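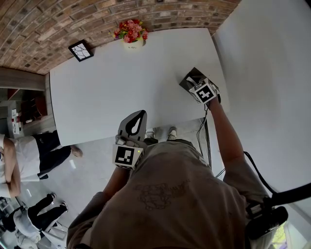
Stanero
Can we talk about washing printed tees? I ruined 3 last September because I trusted the warm cycle. A thin line print with small lettering, like the one across the chest of that grey-brown shirt, is the first kind to crack on me. Now it's cold water, inside out, no dryer — ever.

Urkach
Disagree on the dryer! Low heat is fine. I've had one shirt for 2 years and the print still looks new.

Stanero
Low on your machine, maybe. Mine cooks everything.

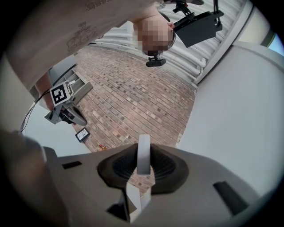
I also quit using fabric softener, and the prints stopped feeling tacky. Hanging them by the hem helps the shoulders too.

Aaltonen
Softener is a myth, it's cheap ink. Buy better shirts.

Urkach
Ha, at up to 34 bucks each? I'll keep my softener.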